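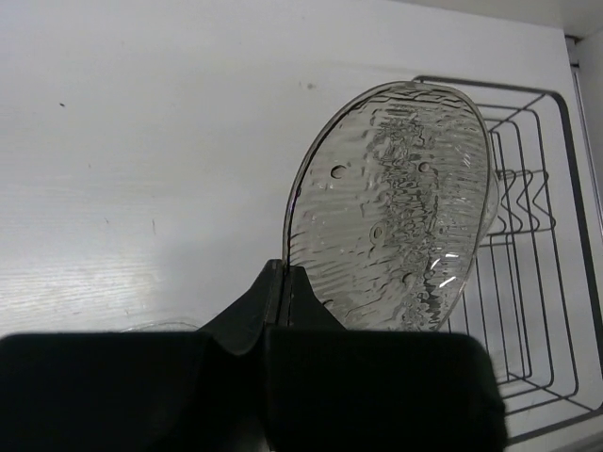 Safe handling of glass and clear plastic with a two-finger gripper: how we set it up

These are the working rules of our small lab at Nitex for kitchen tasks with a robot arm. Angelica Padilla wrote the first list and I rewrote it in September 2018, after we had used it for one season. It is meant for a person who already can move the arm and now wants to let it pick up lids, bowls and glasses near a dish rack.

Before you begin

Read the risk assessment for your cell. If there is none, stop and make one. A gripper that came with a certificate does not make your task safe, because the certificate knows nothing about the thing you put in the fingers. Glass is a different task from plastic, and a lid with holes is a different task from a lid without them.

If you are not sure whether a part is glass or plastic, treat it as glass. We lost time on discussions about this and now we do not discuss.

Step 1. Inspect the part

Hold it against a lamp and turn it slowly. Look for chips on the rim and for small cracks that start at a hole. Textured surfaces hide cracks very well, so pass a gloved finger along the edge also. A part with any chip goes to the bin for broken glass, and it does not come back for "only one more test".

Step 2. Inspect the finger pads

Wipe both pads with a dry cloth. Sand or a bit of old glass in the pad will scratch the next part, and later the scratch becomes a crack. Write the date of the last pad change on the cell sheet. We change ours after 900 grips.

Step 3. Set the force

Start from the lowest force the controller accepts and go up in small steps until the part stays still when you push it lightly with a wooden stick, never with the hand. Then save the value under the name of the part. Do not copy the value from another part that looks similar – Aigars did this once with two lids of the same size, and the second one was thinner.

Step 4. Choose the grip

For an oval lid standing on its edge we keep these rules:

Grip low and near the middle of the edge.
Keep the pads off the holes.
Accept a slight lean, but if the lid continues to turn in the fingers, put it down and grip again.
Keep the free side of the lid clear of the rack wires until the arm is at slow speed.

The last rule is the one people forget. A wire rack has many thin rods, and through rippled clear material they look bent, so a wrist camera can give you a wrong idea of where they are. Measure the rack position without the lid in the fingers and use that number.

Step 5. Approach the rack

Reduce the speed to the slow setting at 132 mm from the first wire. Come down straight between the plate slots. When the edge touches, wait 2 seconds before you open the fingers, and open them only halfway first.

Step 6. After the run

Look over the table surface with a lamp held low. Clear pieces on a white table are very hard to see from above. Write in the log what was gripped, with which force, and who was present.

If something breaks

Press the stop, wait until the arm is still, and switch off the gripper before you enter. Use the brush and the thick gloves from the hook. Report it to Gilmar Marinho the same day, also when the piece was cheap.

Changes to this page go through Angelica. The next review is in October.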